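Write Down What You Changed

By Forough Akbari
2/23/25

Prililik updated itself on my office computer again last week. The note that came with it said "Bug fixes and performance improvements." The one before said the same, and so did the one before that. I went back through the list on the vendor's site and found the same six words, or close to them, on nearly every release since I started paying for it. There have been 52 releases in that time. I could learn something from four of them.

I think this is bad practice and I think customers should complain about it more. Release notes are treated as a chore to be got out of the way on a Friday afternoon. For those of us who run the software they are the only record of what was done to a tool we depend on, and a vendor who won't write them properly is keeping something from us, even if it's only out of laziness.

I do support for small offices. Most of my clients have between three and 12 people and no technical staff. They use Prililik for scheduling, Trurnen for invoices, and whatever came with the computer for everything else. When something stops working they call me, and the first question I ask is what changed. They usually say nothing changed, and they are telling the truth as far as they know. What changed is that one of the programs replaced itself overnight.

In November, Trurnen changed how it rounds tax on invoices with more than one line. It went from rounding each line to rounding the total. Both ways are allowed where my clients do business. The difference is a penny or two per invoice, but a client of mine at Dalgleish sends out a batch of them every month and their bookkeeper compares the total against a spreadsheet she has kept for years. It no longer matched. She spent most of two days looking for her own mistake. Then she called me, and I spent half a day looking for mine. The release note said "Various improvements to invoicing."

One sentence would have saved all of that. "Tax is now rounded on the invoice total instead of on each line." I typed it just now and it took me less time than it took to find the page where it should have been.

I have heard the reasons companies give. The most common is that customers don't read release notes. I believe this. Most of my clients have never read one. But somebody in each of those offices reads them when there's trouble, or calls a person like me who does. A fire extinguisher isn't used much either. The number of people who open a page on an ordinary day says very little about whether the page should have anything on it.

The second reason is that the details would confuse people. I don't think much of that one. People who can run payroll can read a sentence about rounding. If the sentence is full of internal ticket numbers and the names of code modules, then yes, it's confusing, and the answer is to have someone rewrite it.

The third is that modern software changes too often to keep up with. Hirkedwood, which makes Prililik, told me this in reply to a support request. They said they ship small changes continuously and that listing them all would be impractical. They do keep a list, though. Every programmer on that team has to describe a change when it goes in, and someone has to approve it. The work of writing it down has already been done once. What is missing is the hour it would take to go through that list, throw out what customers can't see, and put the rest in normal English.
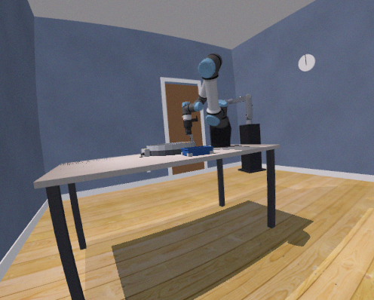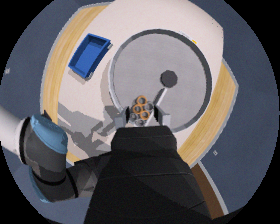
The size of a change tells you little about how much trouble it will cause, and I think this is where developers and customers really see things differently. A developer sees a one-line edit and calls it minor. The customer sees only the result. Take a table like the one in the first picture, a top on four plain square legs with no crossbars between them. If someone came in at night and took a quarter inch off one leg, that would be a small job by any measure, and everyone who sat down at it the next day would be annoyed and wouldn't know why. They'd blame the floor. They might put folded paper under the wrong leg. Tell them which leg was cut and they can deal with it in a minute. That is all a release note has to do.

I should say that I've been on the other side of this. From 2000 until I went out on my own I worked for a firm that sold inventory software to hardware stores, and for part of that time I wrote the notes that went in the box with the discs. We shipped twice a year. The notes ran to several pages, and a programmer sat down with me and went through every item. I complained about it then. It was slow and there were arguments over wording. But when a store called and said the reorder report looked different, whoever picked up the phone could turn to the right page and say yes, it's supposed to, and here is how to get the old one back. Those calls were short.

Downloads did away with the discs, and the booklet went with them. I don't want the discs back. Getting a security fix the same day it's ready is a large improvement, and I tell all my clients to leave automatic updates on. I just don't see why the booklet had to go. It costs nothing to print now.

What would I like to see? It doesn't have to be long. If something a customer can see or measure is different, say what it was before and what it is now. If a setting was moved, say where it went. If a default was changed, put that first, and say whether it applies to people who already had the program. If something was removed, use the word "removed." I have seen "simplified" used for a feature that was gone altogether. If a bug was fixed that gave wrong results, say which results and since when, so people can go back and check. I understand why a company would rather skip that last one. It's the one that matters most.

Security fixes are a fair exception for a short while. There are good grounds for keeping quiet about a hole until most people have the patch. A note can say that a security problem was fixed and that details will follow, and then the details can follow.

Lumturie Radonjić, who takes over my phone when I'm away, thinks I'm asking for too much. Her view is that it's better to have good software with bad notes than the other way around, and that a small team should put its time into the product. I've thought about that. I'd agree if the choice really came up in that form, but in the programs I look after it doesn't. The ones with careful notes are also the ones that break least. My guess is that having to explain a change in plain words makes a person stop and look at it again, and once in a while decide not to make it. I can't prove that.

There is also a money side. When a note is missing, the work of finding out what changed still gets done. It's done by the bookkeeper, and by me, and by the support desk at the vendor when we both give up and call. It gets done over again in every office that uses the program. I bill for my part. On the rounding business I billed four hours, and I felt bad sending it, to a client who had done nothing except leave the computer on.

So I've started doing two things. The first is that I keep my own log. Whenever a program on a client's machine updates, I write down the date, the version and anything I notice. It's a text file and takes me 10 minutes a week. I have already used it three times to settle an argument. Anyone who looks after computers for other people could do the same.

The second is that I write back. Each time I get "Bug fixes and performance improvements" I send the vendor a short, polite message asking which bugs. Hirkedwood has answered twice. The second answer was a list of nine items, clearly written, with one on it that explained a calendar problem I had given up on back before the holidays. Someone over there had it all in a document. It took an email to get it, and as far as I can tell it still isn't on the website.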